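Home | Syllabus | Readings | Handouts | Contact
Print this page | E-mail this page

Handout 15: Color Names and Other Arguments

Ask a room to sort a cupboard by color and you will learn who in it has siblings. Most languages manage with a short list of basic words. English has more than it needs, and paint companies make up the difference. The Doreck catalog runs to 2128 shades, 40 of them white.

A basic color term is one word, known to everybody, and not borrowed from a thing. "Purple" passes. "Lime" is still a fruit — "orange" was too, but got promoted.

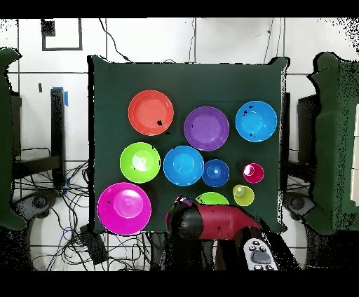 Aiman Liew objected on Tuesday that coral is a perfectly good color word and that only people who have never bought a bridesmaid's dress think otherwise. The objection stands. Bring it to section.

For next week: Raudsepp, chapter 2, up to the turquoise dispute.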